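Unit 3. Sorting by Support and by Category
Course handout, Istico play-kitchen set

3.1 Terms

A support is any item that carries another: a plate, bowl or tray. A loose item rests directly on the table. Record the support first, then what it carries. An item belongs to one support at most.

The Codness code sheet has 24 item codes. Condiments and fresh produce are coded separately, even where a condiment is made from the produce. 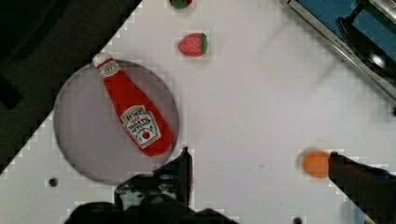 Fig. 3.1. Ketchup bottle (condiment) on a round gray plate; strawberry (produce) loose.

3.2 Category and color

Color is not a sorting key. In the Golob tally of 3,889 placements, 168 were marked as errors, and most of these put a red condiment with red fruit. Code by use, then by shape. Enter color only in the remarks column.

3.3 Cookware 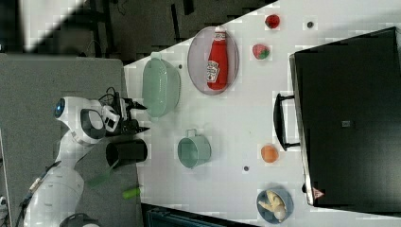
Cookware is coded by function: draining, heating or serving. Pieces from one set often share a finish, so a matching color says nothing about the code. The mint-green colander is entered under draining and the small mint-green pot under heating, on separate lines. The blue bowl is serving ware and also a support, and the yellow food in it is listed beneath it, indented one step.

3.4 Exercise

Using the Nisico list (1,704 entries), extract all supports and give the code of each carried item. Leave the second column blank for loose items. Ties are settled by the rule in 3.1.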